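Open Day at the Skesau Workshop: Frequently Asked Questions

Many visitors wrote to us with the same questions, so we collected the answers on one page. Please read it before you come. If your question is missing, send it by the contact form and we will add it.

When is the open day?

Sun 25 October. The doors open after lunch and the last demonstration starts 90 minutes before we close. The exact hours are printed on your ticket.

Where do I have to go?

The workshop is in Reltgate, building 14, on the ground floor. The bus stop has the name Palma and is on the other side of the street. Please use the side entrance, as the front door stays closed on Sundays.

Do I need a ticket?

Yes, but it is free. We have 117 places for the whole day and each ticket is valid for one demonstration. If you cannot come, please cancel it, so that another person can have your place.

What will I see in the demonstration?

You will see how we record hand work for the Wateo project. One of our colleagues sits at the table with a gripper in each hand and does simple kitchen tasks, such as picking up a spatula and putting it down again. The recordings are used later to teach a robot arm the same movements. Each demonstration takes 14 minutes and after it there is time for questions.

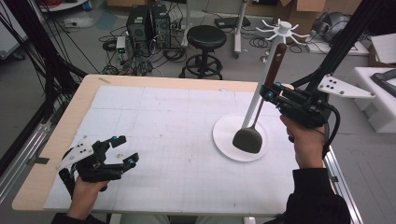 Two hand-held grippers at the table, the right one holding a spatula over a white plate.

Will a robot move by itself?

Not on this day. The open day is only about the recording part, where a person moves the grippers. We know that some visitors hope for a robot which cooks, and we prefer to tell you this before you make the trip.

Why do you use kitchen tools?

Everybody knows them, and they are more difficult than they look. A handle of wood is thick and easy to hold. Metal is smooth and can turn between the fingers.

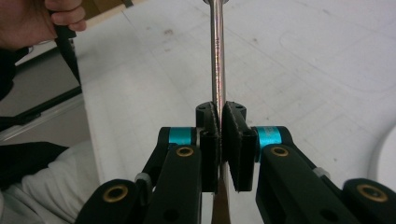 Holding a thin tool straight is the exercise our new colleagues find most difficult, and we repeat it in every demonstration. The person must close the fingers on the tool with the same pressure from both sides, and not too fast. With a polished metal rod like this one, the two finger pads come very near to each other and only the thickness of the rod stays between them. If the pads do not meet well, the tool can lean to one side, and then we record the task again. Visitors who sit in the first row can follow this very well.

Can I try the grippers?

Yes, after the demonstration. We take groups of 4 persons to the table, and everybody can pick up a tool and put it on the plate. You do not need any experience. Please take off big rings and bracelets before you start.

Are the grippers heavy?

For a few minutes you will not feel it much. After a longer time the wrist becomes tired, so our own colleagues make regular breaks.

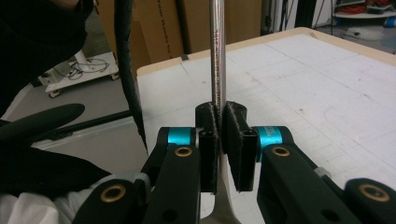 A metal tool held between the two padded fingers of a gripper.

May I bring my children?

Children are welcome together with an adult. For trying the grippers the hand must be big enough to close the handle, and our staff will decide this at the table. There are cables on the floor of the work area, so please hold small children by the hand.

Can I take photos?

You can take photos of the table and of the tools. Please ask before you photograph other visitors. Flash is not allowed during a recording.

Is the workshop accessible by wheelchair?

Yes, the side entrance has no steps. Write to us in advance and we will keep a place in the first row for you.

Is there food or coffee?

We offer water and tea. The kitchen tools on the table are only for the demonstration and are not used with food.

Can my school or company come on another day?

Group visits are possible again after the end of October. Please use the contact form and tell us the size of your group and the language you prefer.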